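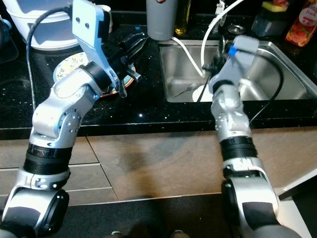
Four weeks in the Tumdale apartment and I have finally settled on a dish routine. I wash up once, after supper, and breakfast things wait in the sink until then. The black granite counter hides crumbs well, so I wipe it more often than it seems to need. The plate with the reddish-orange rim and the little yellow and green leaves or flowers gets washed by itself, first, in clean water.

Knut Fuchs asked if I miss the old kitchen in Riluvholm. I miss the window. The sink there was terrible.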